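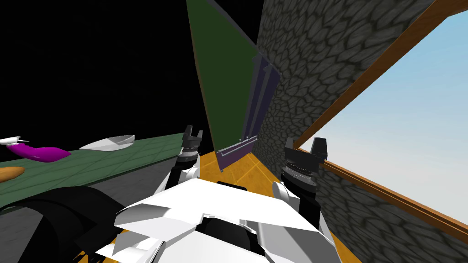

Getting Started With the Mahawong Kitchen Sim

Welcome to the robotics club! Your first job this term is teleoperating our two-armed robot in a simulated kitchen, and it's a lot more fun than it sounds (yes, even the counter practice).

1. Open Mahawong, log in with your club name and load the stone-wall kitchen.

2. Drive slowly. Set arm speed to 43 per cent and leave it there until you've got a feel for the controllers.

3. Open and close each gripper a few times before you reach for anything.

4. Now try the counter. Pick one item, bring the fingers down on either side of it, close, lift, put it back. Colour and shape vary a lot, so have a go at everything!

5. Switch to the wrist view.

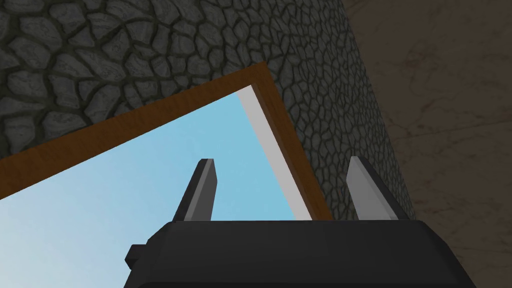
Anisa Lumbantobing

The wrist view tilts with your hand, so the window can end up on a steep diagonal. Find the gap between the two fingers and steer by that. It clicks after a few tries, I promise!

6. Save each run to the Clino folder. We're aiming for 1,000 runs by February, and every one you finish gets us closer to training our own model.

Stuck? Ask Eduardo Bastos in the lab after 4 pm.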